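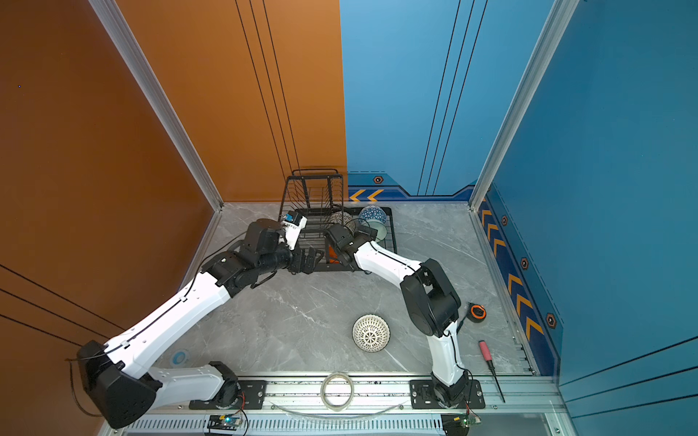

The Jerach bench kit with its grippers at the dish rack.

On the bench: two arms and a pile of bowls
02/03/2025

Several of you wrote in after the fall issue asking if I'd ever get my hands on the Jerach, the two-arm bench kit from Karagiannis, and whether it's worth the money for a small shop. Well, I've had it on loan for a good while now, and I've been feeding it dishes. Lots of dishes! I told the folks at Irkholm (they handle the rentals out here in Jestetden) that I'd keep it a couple of weeks, and they have been very patient with me since.

The short version, for those of you reading over lunch: I like it a lot, I'd rent it again tomorrow, and I would not buy one yet. The long version is below, and it has some grumbling in it.

What you get is a pair of arms on mounting plates that bolt to a front rail, a gripper on each, camera at the wrist, the enclosure with its orange and blue walls, and the software. The whole thing shows up in more boxes than I had floor for. Putting the frame together is easy if you've ever built anything out of aluminum extrusion, and pretty easy if you haven't, though the hex key they include is awful and you should go find your own. Wiring took me the better part of an afternoon. The guide tells you to route the cables before you mount the arms. I mounted the arms first, so I got to do that part again.

Then there's the manual, which runs to 300 pages and has no index. I have complained about this in writing. Chrysanthi Zervas at Irkholm wrote back that an index is planned for the September update, and she sent me her own cheat sheet in the meantime. Ask for it when you order. It covers startup, calibration, what the lights mean and how to get the arms home safely after a stop, and I've had it taped up beside me the whole time.

Why dishes? Because you told me to, mostly. When I asked what you'd want a small arm to do, the answers were all over the place, but "pick up awkward household stuff and put it in a rack" came up again and again. And bowls are a nice mean test. They roll, they nest, they tip onto their sides, and a two-finger gripper has to go for the rim or it hasn't got much to hold. I wanted a mix of shapes and finishes, so I used plain glossy ones, patterned ones and a couple with a lattice pattern that I was sure would give the cameras fits.

You teach a job by moving the arms through it while the software records, then you play it back and fix whatever went wrong. The moving part is lovely. The joints feel light, there's very little stickiness when you start a motion, and I was doing halfway decent two-arm moves on the first evening. It's the fixing that takes time. You can trim a recording and you can slow down a stretch of it, but you can't grab one point in the middle and nudge it over a bit, and boy did I want to. If the last little reach into the rack is off, you record the reach again and stitch it on. I got quick at it, but I never got to like it.

The wrist view is what sold me. I went in thinking I'd do everything from the overhead view and treat the wrist camera as a bonus, and within a day I had it the other way round.

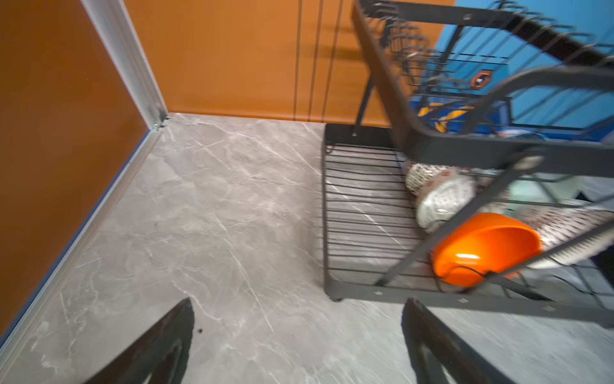 Once you're in close to a rack, all those wires and prongs start to overlap and it gets hard to judge from farther back where a rim ends and the rack begins. Having the fingertips in view the whole time fixes most of that. You line up the tips with what you're after and go. The one thing I'd ask for is a bit more sharpness right at the fingers, which always look slightly soft to me. I asked if the focus could be changed and was told it's set at the factory. Pity!

So, numbers, for the people who skip straight to them. I ran the same pick-and-rack job over and over with the plain bowls and logged 94 clean placements before I lost patience and moved on to the patterned ones. I didn't keep a proper log of the misses (sorry, I know, I know) but they came in clumps, usually when I had bumped something and not bothered to recalibrate. The lattice bowls gave me less trouble than I'd feared. The cameras had no problem with them at all. The fingers did now and then, when a tip went into a gap and didn't want to come back out, and I learned to come in from the solid side where there was one.

Using both arms together is where I think the kit earns its keep, and also where it's a bit raw. Handing a bowl from left to right works fine so long as you take it slowly. There's a setting that keeps the arms out of each other's space, and it's very cautious out of the box - so cautious that at the rack, where you want both of them working close in, one arm will just stop and wait for the other to clear off. You can turn the caution down in steps. I went down 2 steps and that felt about right for my setup. I wouldn't go further with anything breakable in reach.

Noise: fine. I could take a phone call next to it. The footprint is smaller than it looks in the brochure, and it sits happily on a sturdy bench, but please do make it a sturdy one. My first choice wobbled, and every wobble showed up in the placements.

I also like the enclosure more than I expected to. I took it for decoration, what with the chevrons, but strong plain color behind the work makes it much easier for me to pick out what I'm looking at on the screen. A warning, though: an orange bowl in front of the orange wall is hard on the eyes after an hour, so pick your dishes with that in mind. The marble-patterned floor I could take or leave.

Support has been good. I wrote in four times, once with a question that was answered on the page I had open, and they were nice about that too. Replacement fingertips came quickly when I asked for a softer set. They grip better on glazed rims, and if you plan to handle anything smooth I'd get them with the first order and save yourself the wait.

Now the money. The rental from Irkholm is 741 a month with the enclosure included, delivery extra, and you can stop at the end of any month. If you go on to buy, nearly half of what you've paid in rent comes off the price. For a school lab or a little shop that wants to find out if two arms are any use to them, I think that's a fair deal. To buy outright I'd wait for the software update and see if they let us edit those points in the middle of a recording. If they do, I may have to have a conversation with my bank.

Mine goes back at the end of the month, and I have room for one more job before then. The front-runner from your letters is folding dish towels, with sorting screws a close second. Write in and tell me which, and if you've rented a Jerach yourself, I'd love to know how you handle that last reach into a tight spot.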